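Teleop demos for door opening: how we record them in the sim

Quick write-up, mostly so new starters stop asking me the same things. Assumes Trarkel is installed and your hand controllers pair with it. If they don't, see the Durkar setup page first, I'm not repeating it.

What you need

Trarkel with the house scene pack
Two hand controllers, charged. Really charged, not one bar
The Cusi recorder running in its own window
A chair you can push back. You will lean

Step 1. Reset and check the grippers

Load the scene, hit reset, wait for the physics to settle. Open both grippers all the way. Squeeze each trigger once and watch the fingers follow. If one lags, restart the recorder now and not half way through a take.

Step 2. Look from the wrist view before you move

Everyone skips this. Switch to the wrist view and find the knob. The tilt is odd at first, up is not up, you get used to it. Fingers spread, knob somewhere you can reach without twisting your own wrist past comfortable.

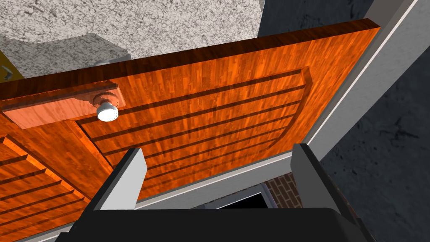

Wrist view, gripper open, round white knob up and to the left of the fingers.

Knob that far to one side means move the whole arm over first, then forward. Don't try to do both at once, the policy picks up the wobble and you'll see it come back in every rollout.

Step 3. Record the approach

Press record. Count to two in your head. Move slow and steady, stop short of the knob, line up, go in. Close gently. Full squeeze on a round knob tends to slip it out sideways and then you've got a demo of a robot missing a knob.

No fishing about. If you miss twice, bin the take and start agian. A clean short one beats a long messy one every time.

Step 4. Turn, pull, follow the arc

Turn from the wrist. Then pull along the curve the door wants to make, so your hand should travel sideways as well as back. People pull straight towards themselves, the grip pops, they blame the controllers. Keep your elbow loose. Let go once the door is well clear, back the gripper off, then stop moving.

Step 5. Two-door scenes

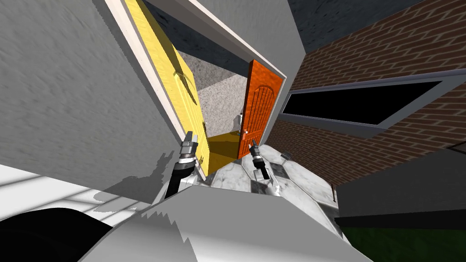

Pick a lead hand before you press record and stick with it for the whole batch. Mixed orders are the thing that wrecked our June set, 487 demos and the model couldn't decide which arm went first. Also give each arm its own door and leave it there. With the yellow door on the left and the orange one on the right, one gripper in front of each, there's no call to cross over, and crossed arms block the wrist views anyway. Nanami Chiba leads with the left, so now we all do. Check the whole doorway in the overview before you stop the take. Easy to forget the far side when you've been staring at one knob.

Step 6. Label and save

Stop recording with both grippers still. Tag it good, ok or bin. Be harsh. Put the lead hand in the notes field, one letter is fine (L or R). Save to the Gredero folder, not your desktop, please.

How many

Batches of 24, then a break. I get sloppy after that and so will you. Play back 5 from each batch at normal speed before you upload. If any of them look jerky go through the lot.

Common problems

Door swings back on you: you let go too early. Hold for longer at the end of the arc.
Gripper jumps when you press record: your hand moved while the controllers were paused. Line up again, re-press.
Playback doesn't match what you did: recorder was dropping frames. Close the browser. Yes all the tabs.
Version 11 of the scene pack has stiffer knobs then the old one, so don't mix takes from both in one set.

Training settings are on the next page, when I get round to finishing it.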